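Returns Bench Project, Final Report
Maricel Padilla
May 15, 2019

1. Background

The project started in March in the shared workshop at Zullberg. The goal was a low-cost arm, named Alva, that could take over one step of parcel returns: placing a printed label on a box. The frame is cut from scrap shelving and the joints use hobby servos. Before writing any motion code I broke the manual job into steps at a plain bench — parcel, scanner, label, basket.
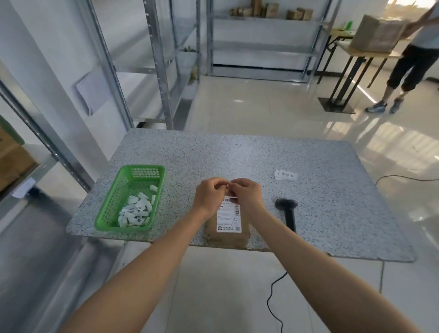 Why start with the manual job instead of the arm?
The order of the hand movements decides the reach, the number of joints and the type of gripper, and all of these are expensive to change after the frame is cut.

2. Breaking down the task

The bench layout was copied into the simulator, which is called Hukero. Labels are the hard part. A paper label is light, bends easily and needs to be held at two points if it is to stay flat. The first gripper held it at one point, and the free end folded under in most runs. The second version has two soft tips on a sliding bar. Parcel height is a separate problem, as a small box may be lying flat or standing on end.

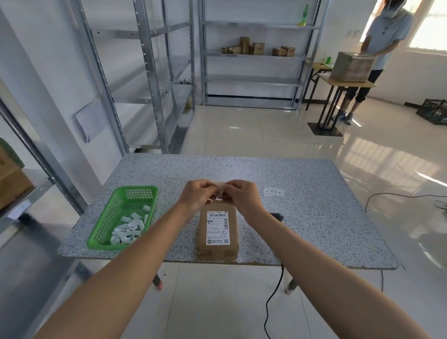
Figure 2. Two-handed hold on a paper tag over an upright parcel.

3. Build and test

The controller board is a Tronirness unit mounted under the bench top. It drives nine servos. Total test cycles came to 1,709, all logged to a text file. I stopped the count at that point when the wrist servo began to slip. Three faults made up nearly all of the failed cycles: label dropped, label skewed, label placed over the barcode. The last one was fixed in software by limiting placement to the top edge of the parcel. Skew remains — the sliding bar has play in it and I did not have time to machine a new one.

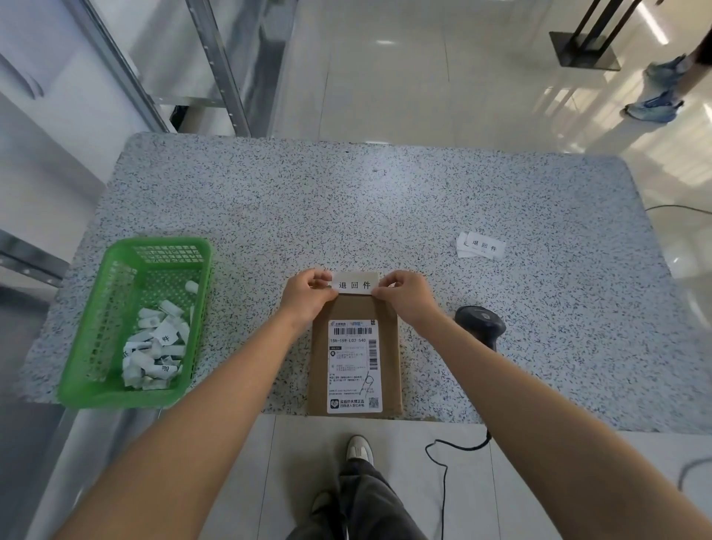

What would reduce the skew without a new bar?
A light spring on one side of the bar would take up the play, at the cost of a slower grip.

4. Remaining work

The arm still needs a person to load each label. A feeder was drawn but not built. Wiring should be moved away from the wrist before the next round of tests.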